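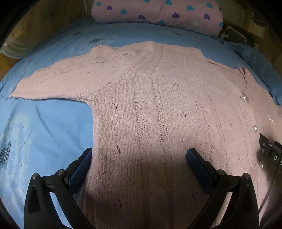 Course Notes / Faults and Failures

Week 3: The grasp that wasn't there
Bronwyn Kerslake
2022-09-19

OK, so last week we did faults that announce themselves (smoke, noise, a red light). This week is the quiet kind, and I'm using my own mess as the case because I know it best.

The job was folding knitwear on a bed, with hand-held grippers, to record demonstrations for the Estesel folding arm. We had 1,759 recordings by the end of March and I was feeling pretty good about them! Then we trained on the lot, ran the arm at the Flinport lab, and it kept closing its jaws, lifting, and sailing off to the fold line with nothing in its grip. No error, no stop. As far as the controller knew, it was carrying a sleeve.

I blamed the vision first. I always blame the vision first, and I lost nearly 7 days to it. The pictures were fine. What wasn't fine was the jaw width. The encoder had slipped on its shaft, so the zero had moved, and a fully closed jaw was being logged as slightly open. Now think about what "slightly open" means to the software. It means there's something between the pads.
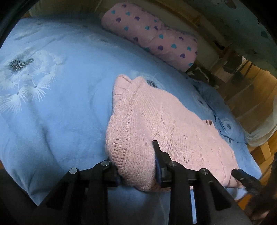 With a thin cotton shirt we might have caught it early, because the reading would have looked silly next to the thickness of the cloth. A bunched-up knit sleeve is bulky and it squashes, so almost any reading looks reasonable. The garment hid the fault for us.

Our grasp check had one rule in it: if the width is above the threshold after closing, call it held. One sensor, one number, and no second opinion. Write that down, it comes back in the lab.

What we changed:
- Close on nothing before every session and log the width. If it isn't zero, stop.
- Pinch mark painted across the shaft and hub, so a slip shows up by eye.
- Compare motor current with width before the arm is allowed to move off.

The second one cost us a dab of paint - I still think it's the best of them.

Then there's the safety side. An arm that thinks it's holding something will happily do the whole carry, at carry speed, through space where somebody may be leaning in to see why the sleeve is still on the bed. I was that somebody. I got a bump on the wrist and a form to fill in, and from then on we hit the stop before reaching in, however harmless it looks.
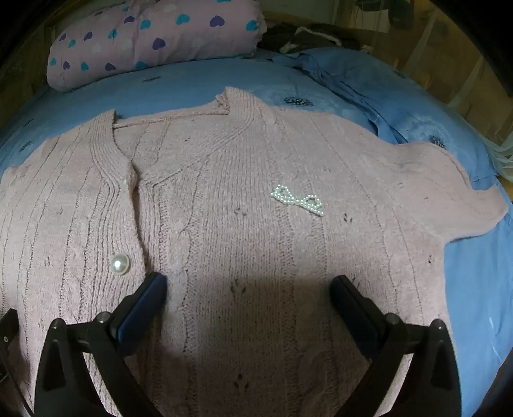

Fig. 3. Jaws open over the cardigan. Note the beaded bow and the eyelets in the knit.

Trim is a separate headache. Beads and buttons are hard, so they can prop the pads apart and give you a wide reading with hardly any cloth held. Fixing the zero does nothing for that! For the lab, write me a grasp check that copes with both cases, and bring the one you think will break it.

Related notes
Week 2: Faults that make a noise
Week 4: Reading the Wumbridge stop log
Lab sheet: Zeroing a two-finger gripper

© Bronwyn Kerslake | Contact the course office | Back to top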